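Reading the town accounts for fun

June 30, 2021

It's that time of year again and I am far too pleased about it. The notice has gone up on the board outside Rarnoden library, in its usual plastic sleeve, announcing that the town council's accounts for the year are open for inspection. Thirty working days in which you can ask to see the books, the invoices, the contracts, the lot. I went along for the first time last summer with no idea what I was doing, and I've been looking forward to this year's ever since.

A few people who read my post on the precept asked how to have a go themselves, so I'm going to set down what I've learnt. I'm not an accountant. I did bookkeeping for a garden centre for a while and I like a column of figures, and that has turned out to be plenty.

Who can look

In England you have a right under the Local Audit and Accountability Act 2014 to inspect the accounting records of your local councils and to have copies made. That goes for the big ones with their hundreds of pages, and for parish and town councils too. The law talks about "interested persons", and if you live in the place and pay council tax there you are one. Journalists count as well, which I think is marvellous.

If you're on the electoral register you can go a step further and put questions to the external auditor, or make a formal objection. I've never done either. I just like looking.

Start with the small one! A county council's accounts are a serious piece of reading, with the pensions notes alone enough to see off an evening. A town council's annual return fits on a couple of sides of A4, and once you can read one you can read pretty well all of them, which makes it tremendous fun when you go and stay with relatives.

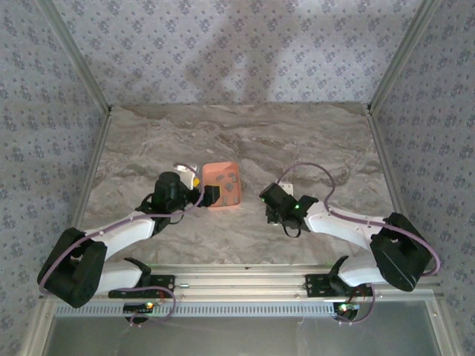

Two robot arms at a marble-patterned tabletop, with a small orange container between them.

The boxes

The main statement on the return is a little table of numbered boxes, with last year's figure beside this year's. Box 1 is what the council had at the start of the year. Box 2 is the precept, the slice of council tax that goes to the town or parish. Box 3 is everything else that came in: hall hire, allotment rents, grants, the ice cream van's pitch fee. Box 4 is staff costs. Box 5 is loan repayments, and ours is nil, as it has been since the pavilion was paid off. Box 6 is all other spending and box 7 is what's left.

So 1 plus 2 plus 3, take away 4, 5 and 6, gives you 7. Do the sum. I know it sounds silly, it's been through an internal auditor and been signed by two people, but do it anyway with a pencil. Something about getting the same answer as the form makes you feel you've been let in.

After that come the cash balance, the fixed assets and the borrowings. Box 7 and box 8 are sometimes the same and sometimes different, and the difference is usually bills not yet paid or money not yet in. There ought to be a reconciliation explaining it. Ours last year came out different by £437, and I had a very happy half hour finding out that it was a VAT refund on the new cemetery tap which hadn't arrived by the end of March. Very small beer! But I found it by myself and I told everyone at supper.

Variances, my favourite bit

Whenever a box moves by more than fifteen per cent from one year to the next, the council has to explain why. These explanations are the best thing in the whole bundle, because somebody has had to sit down and tell the story of the year in plain words with pounds next to them.

Last year's was all about the play area at Hevodell Lane. This year's, as you'd guess, is about what didn't happen. Hall hire down to almost nothing. No fair. No Christmas lights switch-on, though the lights themselves still went up and still had to be paid for. Then in the other direction, extra cleaning, extra signs, a grant in, some of the grant out again to the food bank. I've read a good many newspaper pieces about what the pandemic did to public money and nothing has made it as clear to me as that one page. The income line for the Prurkau Room stops dead and the heating bill for the same room carries on, smaller but still there, because you can't let the pipes freeze.

That, in miniature, is the trouble with fixed costs. I must have read the definition a dozen times in textbooks, and there it was in our own village-sized town with a boiler attached.

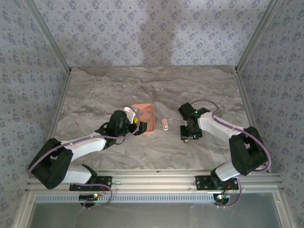 The other thing I'd say about variances is to look out for the boxes that barely moved. Box 6 this year is very close to last year's, so it needed hardly any explaining, but when you look at the payments list underneath you can see that almost everything inside it changed. Less on events, more on grounds. The two happened to cancel out. A total that stays still can have all sorts going on beneath it, and the same is true of the national figures, where a flat line for government spending can hide one department swelling and another being squeezed.

Reserves

People get cross about reserves. The first thing most of us think on seeing a council with money in the bank is, well, why are you asking me for more? I thought so too.

What helped me was learning that there are two sorts. Earmarked reserves are put by for something particular, such as a new roof, an election or the next lot of play equipment. General reserves are for everything you haven't thought of. The usual guidance for small councils is to keep somewhere between three months and a year of net spending in the general pot, with smaller councils nearer the top of that range. A big authority can shuffle things around if a wall falls down. A parish with one mower and a bus shelter can't.

Ours has an earmarked line for the churchyard wall, and £1,000 goes into it every year without fail. Nothing has come out for as long as the published accounts go back. I find this rather touching. There's also an elections line, which is drawn down every four years and then built up again, and if you plot it (I have plotted it) it makes a lovely sawtooth.

I did have one proper question this time. The grounds contract with Goossens was due for renewal last September, and I couldn't see from the minutes whether it had gone out to quotes or been rolled over. I asked to see the paperwork. It had gone out, three firms had priced it, and Goossens came in lowest on everything except hedges. All perfectly in order, and now I know what it costs to cut the hedge behind the bowling green, which I walk past most mornings. I look at it quite differently. 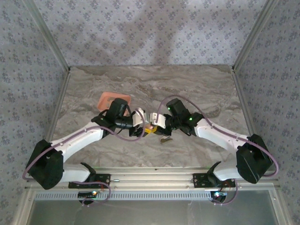
How to go about it

Find the notice. It should be on the council's website as well as on the board, and it'll give the dates and the person to contact. With us that's the clerk, Myrtle Kapoor, who answered my email within the day.

Say what you'd like to see. "Everything" is allowed in theory and a nuisance in practice. I ask for the return, the bank reconciliation, the payments list and the asset register, and then pick a handful of invoices off the list once I've had a look. This year the whole bundle came to 64 pages, sent as a scan, so I read it in the garden with my feet on a bucket.

Expect a few things to be blacked out. Personal details of staff are protected and so they should be.

Take last year's with you. A single year on its own is just a lot of numbers, and all the interest is in the changes.

Don't skip the asset register! It's the nearest thing your town has to an attic. Items are generally listed at what was paid for them, whenever that was, so you get a bench from the seventies at a price that wouldn't buy you the screws today, and anything given to the council goes down at £1. Our war memorial is £1. The horse trough is £1. There is a set of brass weights at £1 that I should dearly love to see. None of this tells you what the things would fetch or what they'd cost to replace, and for that you want the insurance schedule, a completely different list with completely different numbers.

And if the accounts look dull, have a go at the cost per household. I worked out that our share of the increase in the precept this year comes to 74p for a Band D home, for the full year. I'd read three furious posts about it on the town page before I sat down and did the division. You can still think it's too much, of course, and you might have a perfectly good case, but it's a better argument when everyone in it has the figure.

Next on my list is the district council, draft accounts due up shortly, collection fund and all. I've never managed to follow a collection fund from one end to the other. If anyone reading has worked in a billing authority and can tell me why a surplus declared in January might not turn up until the year after next, please leave a comment, I've got the kettle on and a fresh pencil.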